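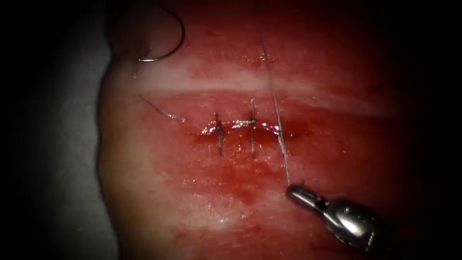

Surgical Skills Laboratory, Grønli Teaching Center

Section 2. Planning and Budgeting for a Suturing Station

Complete this section before requesting a quotation. It applies to every station used for robotic suturing practice on tissue pads.

1. Enter the number of practice sessions planned for the year. The Grønli site plans for 60.

2. Estimate tissue pads, suture and needles for those sessions. List them apart from the instruments; they are charged to a different account.

3. Decide whether each station needs one instrument or two. Exercises in which the thread is passed between grippers require two. 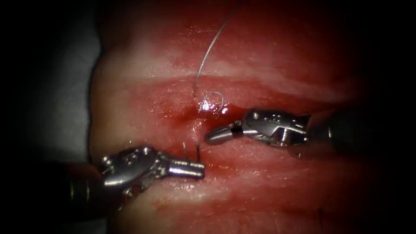
4. Request a price for spare instruments at the same time as the station — later orders are quoted separately. Record the permitted number of uses for each instrument type.

5. Measure the room. Allow 720 mm of clear space behind the arm bases.

6. Send Form 71 to Ebbe Kvam, Equipment Planning, by noon on Friday. Requests for the Bisusdale site use the same form.

Note: Delivery from the Nisum warehouse may take up to two months. Orders for the spring term should be placed in November.

Caution: Do not budget for reuse of tissue pads. Cleaning and disposal costs must appear on the form.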